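Kustdale Community Choir
Minutes of the general meeting, October 2021

Present: 12 members in the hall, 4 on the screen, of whom one could be heard.

The meeting opened late, the key to the hall having been in the hall.

Minutes of the June meeting. Approved, with one correction. The altos did not "refuse" to stand next to the tenors. They "expressed a preference." The secretary has made the change and still has the original.

Matters arising. The piano has been tuned. It was tuned in the morning, and by evening rehearsal the B flat had gone back to its old ways. The tuner will be asked to come again, and to bring whatever he uses for hopeless cases.

Winter concert. Long discussion. The music director would like to do the Trình arrangement, which is in seven parts. It was pointed out that on a good night we manage three. The director replied that a choir should stretch itself. The basses asked if it could stretch itself in the spring. A vote was held: seven for, four against, and one member abstained on the grounds that she had been looking for her glasses. The Trình goes ahead. Sopranos are to learn page 9 at home, with the windows shut.

The concert will need an interval of decent length. Last time it ran so short that half the audience was still in line for coffee when the second half began, and several people listened to the Fauré from the corridor and said it sounded better there.
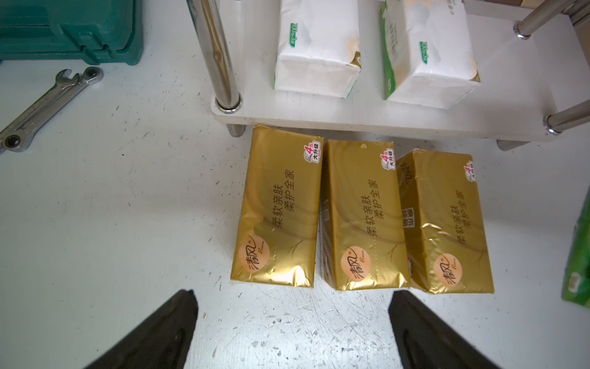 Coffee will therefore be poured before the interval and not during it. The second altos have nothing to sing in the last piece of the first half and were invited to help. They said they did in fact have something to sing. The director checked the score and apologized.

Money. We have $133 in the account. The new folders from Skisero would cost more than that, so we will go on with the old ones. Members whose folders no longer close may use a rubber band. Black, please, for concerts.

Website. Our page on Wumeo still lists us as a brass band. Two messages have been sent. The reply thanked us for our interest in brass.

Concert dress. All black, as before. Navy is not black. This was also minuted in June.

Any other business. A member asked if we could start on time. General agreement, followed by a discussion of what time that was, which ran past the end of the booking. The lights were switched off at the main panel and the meeting closed.

Next meeting: after the concert, same hall. A second key has been cut.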